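Fimham Paper Cup Station - Gallery

Updated 2024-08-06

The Fimham counter layout covers takeaway cups, the holder they stand in and the lids that close them. It is meant for small counters where one person takes a cup from the stack, sets it down, fills it and fits the lid. The Koltton sheet, revision 17, gives the full layout. The gallery is limited to the cups and the parts next to them.

The work surface is a white board laid over a light wooden table with rounded corners. Foam board marks easily, and the grey scuffs do not affect use. Replace the board when the surface dents or a cup no longer stands level on it.

Cup stack and holder. The cups are white paper with a blue band, nested in a single tall column. The holder stands to the right of the stack: a round brown disc with three black wire loops rising from the rim. The loops keep a cup upright and leave the wall of the cup visible between them.
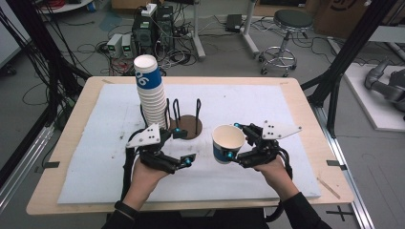 Tawfik asked whether a stack that tall should be split in two, having had one go over on a narrow counter. Splitting is permitted under the Koltton sheet. Keep both columns behind the holder line and draw from the nearer one first. A slight lean is acceptable, but a column that moves when the table is knocked should be shortened.

Cups are stored under part number 426 and lids under 101. Do not mix sleeves of cups from different deliveries in one column - small differences in the rolled rim make them bind, and two cups then come away together.

Lids. The Midelo pattern is flat with a raised rim. Press down on opposite sides of the rim, then run a finger round the edge to check the seat. A lid that lifts on one side has usually caught on the roll of the cup and should be taken off and refitted. 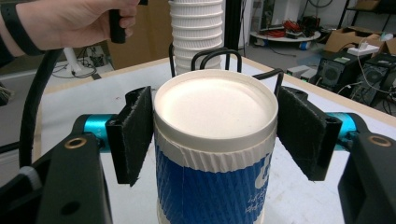

Lidded cup, with white ribbed band above the blue sleeve. Cup stack behind.

Spare lids go in a closed box under the counter, rim side down. Dimensions for the holder are on the Koltton sheet, page 2.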